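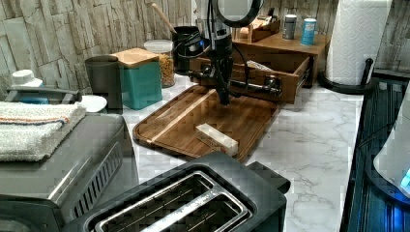
*Arm and gripper above a cutting board, kitchen bench setup.*

# About Horstead

Horstead supplies and services bench-mounted robot arm kits for kitchen handling work. The company was started by Silvan Zaugg and Sigrún Arnardóttir in a leased unit at Grescombe, where assembly and calibration are still done. Sales and training are run from Colludthorpe.

## What we supply

The standard kit consists of an arm, a two-finger gripper, a controller and a mounting plate. Working reach is 700 mm on the short arm and 800 mm on the long arm. Both run the same control software, and grippers can be swapped between them without recalibrating the arm.

Customers are mostly test kitchens, appliance makers and university labs. Typical tasks are picking up small items from a board, opening drawers and moving containers along a counter. We do not supply kits for commercial food production.

## Service

Each kit is set up on site by one of our technicians. Setup includes levelling, cable routing, a reach check against the customer's own bench layout and 13 scripted test moves. A signed copy of the results stays with the customer.

Spare fingers and cable sets are held in stock at Grescombe. Orders received before noon on Thursday go out the same week. Faulty controllers are exchanged within 30 days of the fault being logged.

## People

- **Silvan Zaugg**, mechanical design
- **Sigrún Arnardóttir**, control software
- **Haris Halilović**, installation and field service
- **Seul-gi Cheon**, training and documentation

Training enquiries go to Seul-gi at the Colludthorpe office. The July course is full; names are being taken for the next one.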